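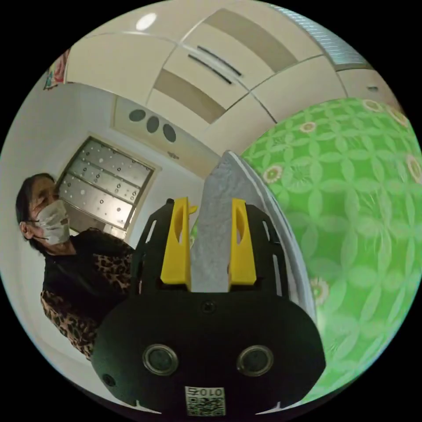
What does it mean when a shop has a "certified organic" section?

Every product in it has been checked by an outside body, right back to the farm, and the paperwork is there if you ask for it.

I get that one every September, so it goes first in the notes now! Our practice shop is Dernell, which stocks 443 food lines, and your job for week 2 is to sort the snacks and frozen desserts into certified, uncertified and not sure – the last pile is always the biggest.

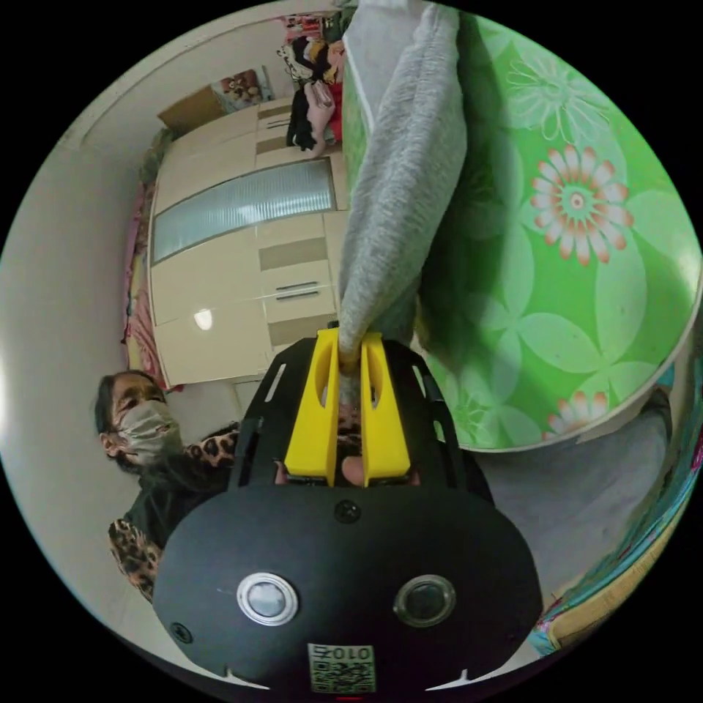
Labels on chocolate trip people up more than anything else. "Dairy free" and "vegan" are separate claims, and a bar can carry one without the other (honey is the usual culprit). Think of the soft grey fabric with the fuzzy, knitted texture – would you call it wool just from looking? I wouldn't, and I wouldn't call a bar vegan from its wrapper colour either. Read the ingredients, then write down the exact wording.

Bring your Watkins worksheet on Wednesday, filled in please.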